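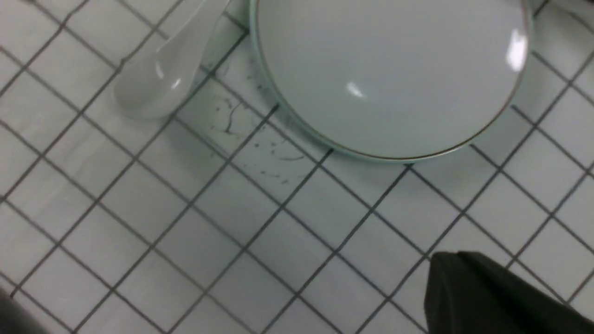

Lullov bowl with gold rim, and white soup spoon

The Lullov is a round ceramic bowl in white with a thin gold line around the rim. It is part of the Ivwood tableware range and is sold singly or in sets of seven. The matching soup spoon is also white ceramic with a glossy finish, and is sold separately.

Size and use
The bowl measures 13 cm across. It suits soup, rice, porridge or a small pudding. Bowls can be stacked, but put a sheet of kitchen paper between them to save the gold from rubbing.

Care
Wash by hand in warm soapy water with a soft cloth. Scouring pads and lemon-based cleaners will dull the gold. Do not use the bowl in a microwave, as the rim is metallic. The spoon has no gold on it and can go in the microwave and the dishwasher.

Ceramic can chip if knocked on hard surfaces such as tiled worktops. Use a mat or tea towel when drying.

Ordering
Stukon keeps the bowl and spoon in stock all year. Orders placed before noon on Monday leave the same day. Cafes and caterers who need larger amounts, up to 1,000 pieces, should ask for the trade list. Please allow seven working days for these.

See also: Szalai side plate, white with gold rim. Back in stock in October.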